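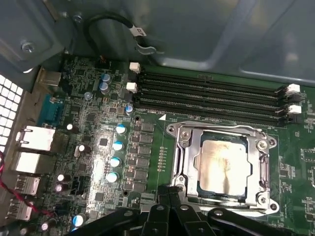 Old paste smeared all over the chip. Wipe before you calibrate anything.

Workshop Tips > Software & Control

Quick ones this time, all from the PC teardown cell. Mostly planner and vision stuff. Hok-lam Hsu sent half of them, I typed them up between runs so excuse the spelling.

Shiny chip, bad depth. A bare heat spreader throws light straight back at the wrist camera and the point cloud gets a hole in it right where you want a pose. Don't fight it. Find the socket bracket, fit a plane to its corners, take the chip height from that. Drop exposure first if you can, 3 ms works for us under the Clumdale lamp.

Same goes for paste. Streaks fool the edge finder. Seed the search from something printed on the board and stay off the metal.

Screws: detect them at the standoff height, not from way up. Then detect again closer in. Two cheap looks beat one fancy one.
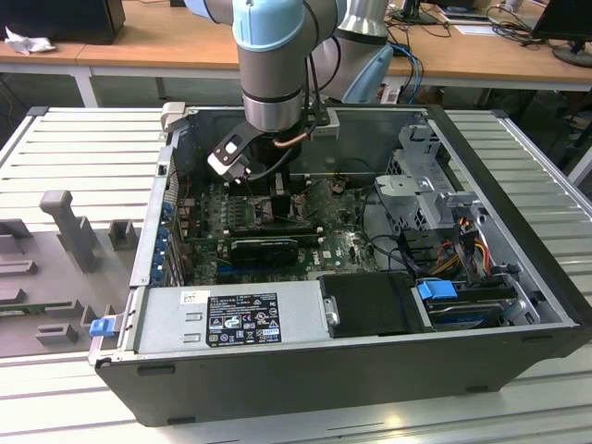
Arm over the board, cooler and heat pipe right beside it. Tight in here.

Cooler on or cooler off – make it a flag in the world model. Sounds dumb. But the collision mesh for the cooler hung around in our planner for a whole afternoon after the cooler was gone and every path went the long way round. Clear the object when the grasp is confirmed. Log it too.

Cables. You will not model cables. Draw a fat box over the whole bundle by the drive cage and call it a keep-out. Ours has 27 mm of padding, could be less.

Second arm parked behind? Put its parked pose in the scene anyway. Planner only knows what you tell it.
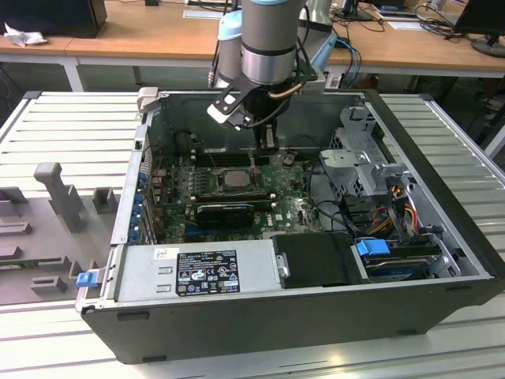
Fingers above the memory slots, CPU bare in its socket.

Memory slots are long, thin and dark. Template matching slides along them like a bar of soap. Use the latches at the ends as anchors if your camera can see them, and lock rotation to the case frame. We take the case frame from the rim of the tower, once per job, and redo it if anybody bumps the bench.

Speed: fast in free air, then slow from a fixed height above the board. Do it as a separate segment in the Brerkunden script, not a blend. Blends cut the corner and the corner is usualy a capacitor.

Hover before you go down. Let the filter settle, check the pose twice, then descend on force. If the two poses disagree by more than 2 mm, back off and look again. No retries in place – they just pile up the error. 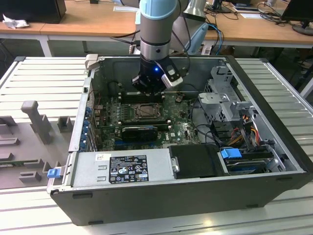
Name your waypoints like a person. "above_dimm_left" is fine. "p400" is not, and yes we had one.

Record every run, even the boring ones. When the Ustley update changed the default joint limits it was the boring logs that showed us which moves had shifted. Keep the gripper state in the same file as the joint data or you will be lining up timestamps by hand till August.

One more from Hok-lam: simulate with the case rotated a few degrees off. Nobody sets a tower down square every time. If the plan only works square it doesnt work.

Got a better trick for reflective parts? Send it in, will add to the next batch.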